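Jistine's Notebook

Writing task rules for a cleaning robot (and why I rewrote all of mine)

2023-09-18

I've been putting this post off since April, mostly because the rulebook kept changing under me. But we're on version 25 now and I think it has finally settled down enough to talk about!

Quick recap if you're new. I write the working rules for wipe-down tasks at Vornley, a small outfit that teaches robots to do the dull jobs in gyms and locker rooms. Wiping benches, folding towels, putting plates back on the rack. My part isn't the hardware. I write the pages that say what a finished job looks like, what the robot may touch, how close it can be to a person, and when it has to stop and wait. I love this work more than is probably reasonable.

The old rulebook was 431 separate rules. I'm a little proud of that and a little horrified. It grew the way these things do: something odd would come up during a trial at the Gashi gym, I'd add a line, and the next week I'd add an exception to the line. By spring there were two rules about towels that flatly disagreed with each other. One said a towel on a bench means the bench is taken, leave it alone. The other said any cloth on the upholstery gets picked up before wiping. Both made sense on the day I wrote them.

So I threw out the order and started again from a single question, which was what a decent human attendant would do on a slow afternoon. An attendant sees a towel and looks around for its owner. If somebody is standing near the bench, the towel is theirs. If the bench has been left alone for a good while, the towel goes in the bin. That became one rule with a waiting time in it, and it replaced eleven of the old ones.

The next big change was the contact list. We used to list the things a robot may not press on, and the list never ended. Now it's the other way around – each machine has a short list of surfaces that are okay to press (pads, seats, backrests) and everything else is look-only until someone adds it. Roller pads took us ages. They turn when you push on them sideways, so they have a note of their own: hold the end, wipe along the length, let go before you move to the next one.

And then hands. If I could get every team writing this kind of standard to copy one page of ours, it would be the hands page. A robot that is good at spotting people standing upright may be pretty bad at spotting a hand, or a foot, or an elbow on the far side of a pad, and on gym equipment those are exactly the parts that are near the work. So our rule talks about body parts and never about "a person."
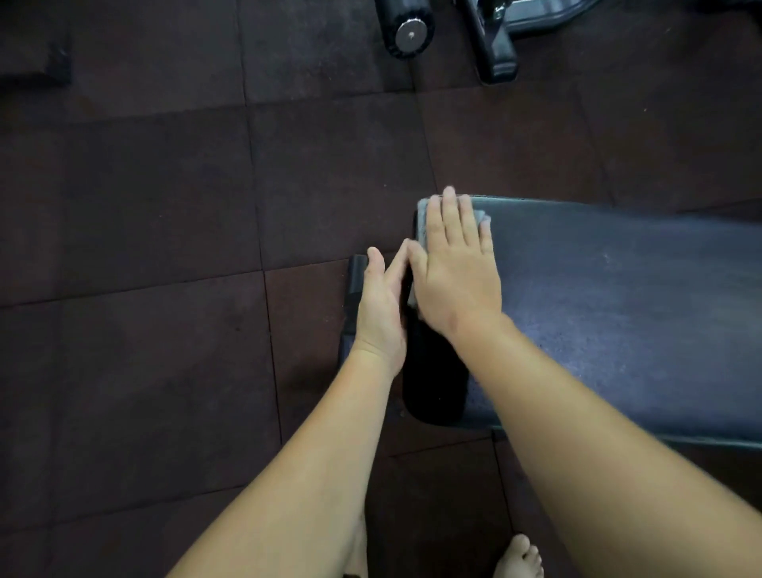
Any bare skin within reach of the arm means full stop, tool lifted, no countdown to restart. The person moves away, the robot checks the whole work area again, and only then does it pick up where it was. It also has to look at the floor, and that line went in late. I had written all about hands and wrists and completely forgotten that people take their shoes off.

We tested the new page with Brulosel, the little checking program that runs every rule against recorded sessions and tells you where two of them clash. Over 1,000 sessions it found 2 clashes, both in the towel section (of course), and both came down to me using "folded" in one place and "placed" in another. I fixed the wording and ran it again that evening with a very large bowl of noodles. Clean run!

If you're writing rules like these, my best advice is to read them out loud while standing next to the actual equipment. Half of my vague words showed up that way. "Near" was the worst of them. I'd used it everywhere, and it meant something different on every page.

Next up is the section on spray bottles, and I already have opinions about nozzles.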